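Call for Participants: Household Dishware Handling and Storage Study
Trustska Institute for Domestic Practice, Drorkambridge
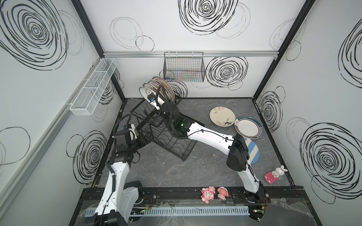 Purpose of the study

The Institute invites adult residents of Drorkambridge and the surrounding district to take part in a study of how plates are stacked, racked and put away at home. The work concerns ordinary tableware: plain plates, decorated plates, oval serving plates, and the wire racks in which they are stood upright. The results will inform guidance on kitchen storage for small households.

What participation involves

Each participant attends one session of 85 minutes at the Bumow Building, Room 171. During the session you will be asked to:

- place plates of differing shape and rim in a wire dish rack and remove them again
- sort a mixed set of plates for storage in a cupboard
- complete a short written questionnaire on your habits at home

All dishware is supplied. Participants are not charged for breakage.

Who may apply

Applicants must be 18 or older and must wash or put away dishes at home at least three times a week. Left-handed applicants are particularly encouraged to apply. Persons with a current hand or wrist injury should wait until they have recovered - a second round of sessions is planned for May.

The study has 127 places. Employees of the Institute and members of their households are not eligible.

Compensation

Participants receive a voucher for $200 on completion of the session and questionnaire. Parking at the Mészáros Street entrance is free of charge.

How to apply

Application forms are available at the reception desk of the Bumow Building and must be returned by Jan 14, 2020. Please state your preferred time of day and any access requirements. Inquiries should be addressed in writing to Abilio Garrido, Study Coordinator, at the same address.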